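Workshop notebook, vehicle assessment section
August 19, 2019

Entry covers the second comparison of the Weldu saloon with the Lokard estate. The purpose is to settle which of the two goes forward to the long-distance assessment, and to record the state of both cars before the tyres are changed. The entry replaces the loose notes kept on the bench pad, which may now be discarded.

Both cars were received on the standard tyre supplied by their makers. Pressures were set cold at the start of the morning and checked again after the road route. The Weldu held its pressures evenly on all corners. The Lokard was low at the rear left on both checks, and the valve core has been replaced. If the pressure is low again tomorrow the wheel is to come off and be put in the water tank before any further driving is done.

The road route was the same as the one used in April: out by the reservoir, along the dual carriageway as far as the second roundabout, and back through the town. The surface on the reservoir road has been relaid in the meantime, so the noise readings from the two dates should not be set side by side. Colleagues who have already copied the April figures into the summary sheet are asked to mark them accordingly.

Brakes. The Weldu pulls up straight and the pedal is firm. There is a faint squeal at walking pace, heard from outside the car with the windows down, and not heard at all once the pads had some heat in them. The Lokard needs a longer push before anything happens. This was noted in April as a matter of taste. On a second drive the section considers it a fault in the adjustment, and the maker's agent has been asked to comment. Pad thickness at the front is 7 mm on the Weldu. The Lokard was not measured, as the locking wheel nut key was not in the car.
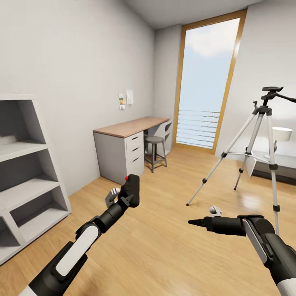 Steering and ride. The Lokard is the better of the two on broken surfaces. It settles quickly after a bump and the load floor does not rattle, even with the rear seats folded and the ballast bags removed. The Weldu is stiffer and follows ruts in the road more than it should. The tracking was checked on the gauge and found to be within the maker's limits, so the cause lies elsewhere — possibly the tyre itself, which is a Briltura touring pattern with a rather hard shoulder. A set of the softer Briltura pattern is on order. Until it has been fitted and run in, no remark about the Weldu's ride should be passed to anyone outside the section.

Cabin noise was taken with the meter on the front passenger headrest, fan off, windows closed. The Weldu peaked at 83 dB over the concrete section of the carriageway, which is too high for a car of this class. Part of it comes from the top edge of the driver's door, where the seal has not been pressed fully home. The seal was pushed back by hand and the run will be repeated.

Electrical items. The Atonico display unit fitted to the Weldu lost its clock setting again when the battery was disconnected. It takes up to 6 minutes to find a signal afterwards, and the reversing picture is not available during that time. This does not affect the driving assessment but should go into the report under general remarks. The Lokard has the older unit with plain buttons, which gave no trouble.

Outstanding:
Locking wheel nut key for the Lokard — agent to supply
Rear left pressure on the Lokard, first thing
Repeat noise run on the Weldu, concrete section only, 2 passes in each direction
Softer tyres for the Weldu, delivery date to be confirmed
Fuel slips for both cars to be put in the blue folder

The choice between the two cars is held over until the repeat run is done. On present evidence the section leans towards the Lokard, subject to a proper answer on the brake pedal. Both cars are parked in the covered bay with the batteries connected, and the keys are in the cabinet.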